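The Slow Business of Drying Timber

By Janka Vrabec

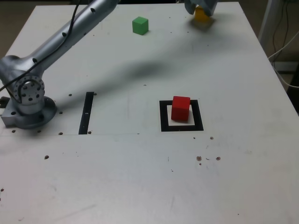
Why does a board that was flat when it was bought bend after a month indoors? It is still losing water to the air of the room, and it shrinks by different amounts in different directions as it does so.

The water in a freshly felled tree is held in two ways. Some of it sits in the hollow centres of the cells and is called free water. The rest is bound into the cell walls. When a log is sawn and the boards are left to dry, the free water goes first, and while it goes the board loses weight and keeps its size. Shrinkage begins only when the cell walls themselves start to give up water. The threshold is known as the fibre saturation point and in most species lies somewhere between 25 and 30 per cent moisture content.

Moisture content is expressed as the weight of water divided by the weight of the wood when completely dry. Figures above 100 per cent are therefore possible and, in poplar and some willows, ordinary. A sawmill manager will speak of a board at 14 per cent without saying what the percentage refers to, and this causes confusion among customers who take it to mean a share of the total weight.

Below the saturation point, wood shrinks most along the line of the growth rings, about half as much across them, and hardly at all along the length of the trunk. A board cut so that its rings run nearly parallel to its face will cup, with the edges lifting away from the side that was nearer the centre of the tree. A board cut with its rings standing upright in the thickness will become slightly narrower and stay flat. The second kind costs more because it wastes more of the log.

At the Gurnthorpe yard, oak is still dried in the open for the first part of its life. The stacks stand on concrete bearers, clear of the grass, with the prevailing wind passing through them from the side. Between each layer of boards lie thin strips of dry softwood, called stickers, placed in vertical lines so that the load is carried straight down to the bearers. Where a sticker has been left out, or set a hand's width from the one beneath it, the boards sag into the gap and dry with a permanent bend. Planing will remove a little of this. It will not remove much.

The ends of the boards are a separate problem. Water travels along the grain many times faster than across it, and an unprotected end will dry and shrink while the wood behind it is still swollen. The result is a split, which may run well into the board. Gurnthorpe coats its ends with a wax emulsion on the day of sawing. Older yards used paint, bitumen or whatever was in the shed, and a thick coat of gloss paint remains a reasonable choice for anyone drying a single log at home.

The old rule allows a year of air drying for each inch of thickness, plus a year. It is a rough guide. Thin ash stacked in spring in a windy place can be ready in a few months, and thick oak stacked in a sheltered hollow may take longer than the rule suggests. Air drying in Britain also has a floor. Wood left under cover out of doors will settle at a moisture content in the high teens and stay near there, moving a little with the seasons. A heated house holds it at a far lower level, typically eight to twelve per cent, and the difference must be made up somewhere.

It is usually made up in a kiln. The one at Senham is an insulated chamber with a bank of fans in the roof, a heating coil and a dehumidifier, and takes nearly 600 cubic feet of sawn timber at a time. The temperature is raised in steps, and the humidity is lowered in steps to match. The list of these steps is called a schedule. Beech will tolerate a fairly brisk one. Oak will not, and thick oak put into the kiln straight from the saw is likely to be ruined.

The damage has several names. If the surface dries quickly while the core is wet, the outer wood tries to shrink around a core that has not moved, and small cracks called checks open along the face. If the surface survives this, it may set in its stretched state. The core then dries and shrinks in its turn, and is pulled outwards by a shell that no longer gives way. In severe cases it tears internally, leaving lens-shaped cavities that cannot be seen until the board is cut across. This is honeycombing, and there is no cure for it.

Milder stress of the same sort is called case-hardening, a poor term borrowed from metalwork, as the surface is no harder than before. It is detected by sawing a slice from the board and cutting the middle out to leave two prongs. If the prongs bend towards each other, the stress is present. The usual remedy is to raise the humidity at the end of the run so that the shell takes up a little water and relaxes. Senham allows a day for this with thin boards and longer with thick ones.

Testing is simple in principle. A sample is weighed, dried in an oven at just over 100 degrees until it stops losing weight, and weighed again. The two weights give the moisture content exactly. A sample that goes into the oven at 1156 grams and comes out at 1000 was at 15.6 per cent. Pin meters, which measure electrical resistance between two probes, are faster and leave only a pair of small holes, but they must be corrected for species and temperature, and they are unreliable above the saturation point. Short pins read only the outer wood. A board can read ten at the surface and twenty in the middle.

Buyers of small quantities should ask what the moisture content was, how it was measured and where the wood has been kept since. The last question matters as much as the other two. Kiln-dried oak stored for a winter in an open barn will take water back from the air until it is little different from its air-dried neighbour. It should be brought into the room where it will be used, stacked on stickers and left for at least 4 weeks before work begins, with the heating at its normal setting. Wide boards for table tops should be left longer, and the tops fixed with slotted screws or wooden buttons that allow them to move across their width.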